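My Coins Were Asleep. I Wanted Them Back.

July 12, 2025

I bought my first crypto in a parking lot. I'd love to tell you it was a considered decision, made at a desk with a mug of tea and a spreadsheet, but I was waiting for a takeout order and my brother-in-law had been texting me about it all day, and the noodles were running late. By the time the bag came out I owned a very small piece of something called Herkidard.

If you never ran into Herkidard (lucky you!), it was an exchange and a token and a sort of club, all rolled together. You put in dollars, you got tokens, and if you agreed to let the tokens "sleep" for a while they paid you extra for the privilege. I liked the word sleep. It made me feel like I was tucking my money in at night. I ended up putting in $641, spread over one spring, and for a while I checked it more often than I checked the weather.

Then in May the withdraw button went gray. No email, no banner, just a gray button where a blue one used to be. I assumed it was my phone. I deleted the app and put it back, which I later learned is exactly what everyone else did, and of course the login servers fell over from all of us doing it on the same morning. When I finally got back in there was a note saying withdrawals were "resting." So now the coins were asleep and the button was resting and I was the only one wide awake at two in the morning, reading a forum.

The forum is where I met Gerrit Xaba. He drives a delivery route and had put in a good deal more than I had, and he'd started a thread for people who wanted to file claims together. I'd been picturing these threads as all shouting and rocket emojis, and there was plenty of that, but Gerrit's was lovely. People posted phone numbers that worked. Somebody scanned the old terms of service, the version from before the company rewrote them, and we all sat there squinting at clause 14, the one that said sleeping tokens could be "reallocated for the health of the ecosystem." I had clicked Agree on that! I have no memory of it whatsoever. I suspect the noodles were involved.

What had happened to the money, as far as any of us could piece together, was a loan. Herkidard had lent our tokens to a second outfit, Rarken, and Rarken had put up its own token as the guarantee. Rarken's token was mostly traded on Herkidard. You can probably see the trouble faster than I did. I had to have it explained to me three times, and the person who finally got it through my skull was Chia-hao Liao, an accountant I found through my credit union who now spends half her week on busted exchanges.

She drew it on the back of an envelope. Two boxes, an arrow going one way, an arrow going back. "They're each holding the other one's coat," she said, "and neither of them came with a coat." I've kept the envelope.

Chia-hao was patient with me and she was also a bit stern, and I think I needed the stern part. My first question was when I'd get my $641 back. Her first question was whether I had my records, and friends, I did not. I had screenshots of the good days. I'd saved every high point like it was a baby photo, and I hadn't saved a single one of the statements. We had to rebuild the whole thing from my bank's side, five transfers in all, one of which I'd labeled "fun" in the memo line. That one got its own raised eyebrow.

So if you have anything on an exchange right now, any exchange, go download your history today. Get the file that opens in a spreadsheet, with dates and amounts and those long ugly strings of letters. Save it somewhere that isn't the exchange. It took me under ten minutes on the platform I still use, and I would have paid real money for it in May.

The claim form itself was eight pages. It asked for the value of my holdings on the day withdrawals stopped, and there was a fight about that on the thread that went on for a week. Do you use the price Herkidard was showing, which was frozen at a nice cheerful number? Or the price on the little side markets, where people were dumping their claims for pennies? The form said to use the first and attach a note about the second. Gerrit wrote a version of the note that the rest of us borrowed, and I'll say that a delivery driver with a phone keyboard wrote a clearer paragraph than anything I ever got from the company.

There were also the vultures. Inside a day of my posting on that thread, I had messages from a "recovery service" called Lü that promised to pull my tokens out through a back door for a fee up front. The website had a padlock on it and a lady in a headset. They knew my balance, which scared me silly until Chia-hao pointed out that I'd typed it on a public forum. She also said that anybody asking for a fee up front to get back lost coins should be treated like a stranger asking to hold your wallet. A few people on the thread paid. They don't post much now, and I think about them.

My brother-in-law, in case you were wondering, got out early and bought a boat. We're fine. I've been on the boat. It's a nice boat.

He has moved on to something called Pradesden, which he swears is different, and he sent me the link with a row of little flames after it. I did read the terms this time, all the way down, with my glasses on. It took most of an evening and I had to look up "rehypothecation" (it's lending out stuff that was lent to you, and it's just as hard to say as it looks). I wrote back and told him I'd pass, and he sent me a sad fish.

As for my claim, it's filed, it has a number, and the number is on a sticky note on the fridge. The last letter said there would be another letter. Gerrit's thread is quieter these days, mostly people swapping tips on the tax side and one long argument about pizza, and I still check it with my coffee before I look at anything else.

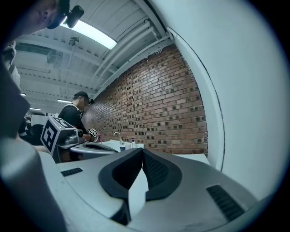
Light-gray plastic shell with a black V-shaped pad at the center.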